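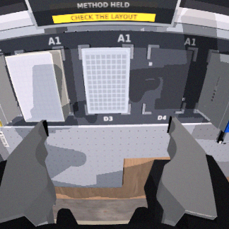

Review: Zivetti Bench scene pack for Grellora

Reviewed by Sheena Rennie, March 2022
Price paid: $80, single workshop license

We are putting together a plate-moving cell at the Wolport shared workshop. The idea is a liquid handler on a long table with an arm behind it, so that the arm can bring plates and tip boxes to the deck and take them away again. We have the table and most of an arm. We don't have the handler yet, and I wanted to know whether the layout would work before we drilled anything.

The Zivetti pack is a ready-made scene for the Grellora simulator. You get the handler with its deck, the table, the room, a set of labware and a shelf to the side. You bring your own arm and gripper model. Ours imported on the second try, after I fixed the units on the fingers.

Setup

The download is large and the installer wants 30 GB free while it unpacks. It gives most of that back at the end. On my desktop it runs fine. On the workshop laptop it opens, but turn shadows off if you want to do any work.

The manual is short and covers placing the arm in two pages. I would have liked more on saving your own labware positions. Each time I moved the shelf, the saved grasp poses stayed where they were and I had to redo them by hand.

The deck

This is the best part. Positions are labeled along the edges, and each one has corner brackets modeled as solid parts, so a plate that comes down crooked catches on them. The default clearance is tight. In my first set of 100 placements into D4 the plate hung up on a bracket often enough that I went back and changed the approach. It now comes straight down from higher up and opens the fingers more slowly.

The wrist view is worth setting up early. It shows how much room the fingers need beside a plate, and with our wide fingers that was less than I had planned on. I have since drawn a narrower pair.

The display on the handler is text you set from a script. I have it show METHOD HELD and CHECK THE LAYOUT when the deck doesn't match the run file. It's a small thing, but I can tell from the wrist view why a run has stopped without going back to the log.

Reach

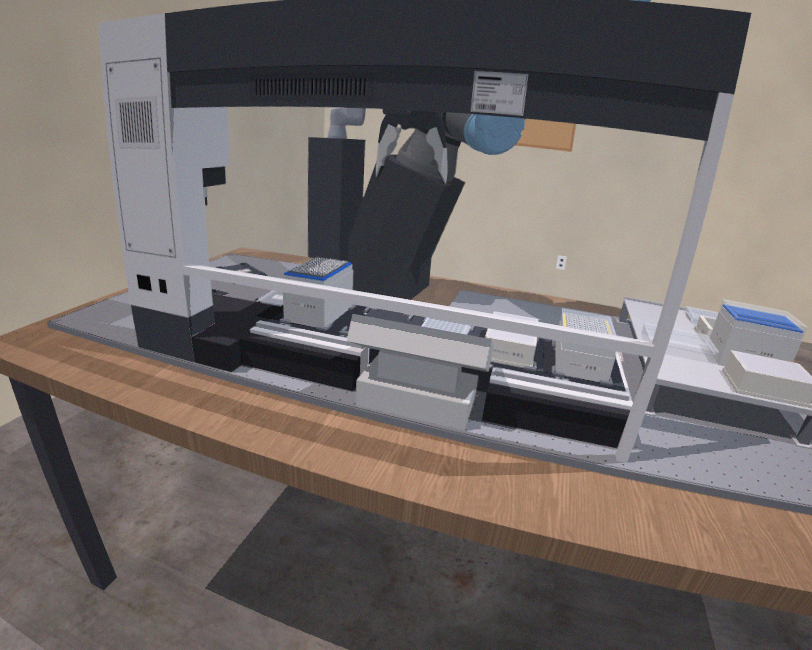 Room view, with the arm behind the deck and the shelf off to the right.

I started with the arm behind the handler because that keeps it away from people walking past. Our arm is built on Okonkwo joints and folds fairly small, but the top beam gets in the way on the higher moves. Reaching the shelf was worse. The elbow came too close to the post for my liking, and I ended up adding two waypoints to get around it. Moving the base to the end of the table would be simpler. I'm testing that next.

What I didn't like

The tip boxes are single solid shapes. You can move a box, but you can't pick up one tip, so there is no point trying to test pipetting with this.

Contact is a bit too sticky. Plates stay with the fingers at speeds where I'd expect them to slip. I lowered the friction and it looks more believable, but I have nothing to check it against until the real fingers are made.

Lighting presets change the brightness and shadows together, and I couldn't find a way to separate them.

Support answered one email in two days and didn't answer the other.

Would I buy it again

Yes, at this price. Modeling the handler and deck myself would have taken most of my evenings until September. If you already have CAD for your machine, skip it and build your own scene. Four out of five.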